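Search and rescue helicopter cover at Sterkdale: student project report

January 22, 2025

12 shares | 3 comments

Introduction

Our project looked at how military helicopters based at Sterkdale are used for rescue work at sea, and whether moving one of them to the smaller airfield at Prukville would shorten the time it takes to reach a casualty. The subject came up in our second-year module on defence and civil protection. We chose it because the base publishes a yearly log of call-outs, so there was something to measure.

The base flies one type for rescue, a medium twin-engine helicopter known locally as the Galbraith. It carries a crew of four and has a winch on the right-hand side. The same aircraft are also used for troop training, and that turned out to matter more than we expected.

Sources

We used the call-out log, the airfield notices for Prukville and a set of coastal charts from the library at Flenmont. The log lists 572 call-outs. We left out 52 of them where the take-off time was missing or plainly wrong, for instance where the aircraft was recorded as landing before it had left. We did not ask for any restricted material and none was used.

We wrote to the base with a list of questions in April and had a short reply. It confirmed the normal readiness state by day and by night but gave nothing on aircraft serviceability -- we had hoped to include a section on that.

Most of the sorting was done by hand in a spreadsheet, with one of us reading out entries and another typing. Abbreviations in the older entries slowed this down, and the key at the back of the log does not cover all of them.
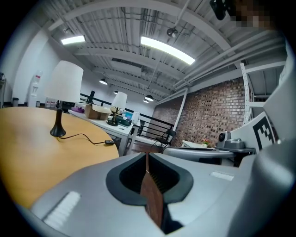 Method

Each call-out was given a position on the chart, to the nearest grid square. We then measured the straight-line distance from both airfields and worked out a flight time at normal cruising speed. Wind was ignored. So was refuelling, though a helicopter going to the outer squares would probably need to stop on the way back.

Time on the ground was taken from the log. By day the median from call to take-off was 20 minutes, and at night it was 41. We used the same figures for Prukville, which is generous, as there is no heated hangar there and the crew room would have to be built.

Results

For call-outs north of the headland, Prukville was the better base in nearly every square. To the south it was worse, and the busiest squares are in the south, close to the ferry route. Taking all the call-outs together, the average flight time hardly changed.

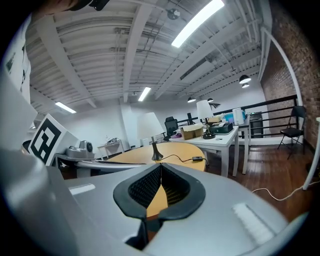
The night figures are more interesting. Getting the crew into the air took longer than the flight itself in most of the near squares, so a change in readiness would save more time than a change of airfield. A second crew sleeping at Sterkdale would be one way to do this -- we have not costed it.

Training flights also affect the result. When a Galbraith was already airborne on an exercise it could often be diverted, and those call-outs have the shortest times in the log. We kept them in, but marked them separately in the appendix.

Limits of the work

Straight-line distances are too short where the aircraft has to go round high ground in low cloud. We also had no way to check the positions in the log against the coastguard's own records.

3 comments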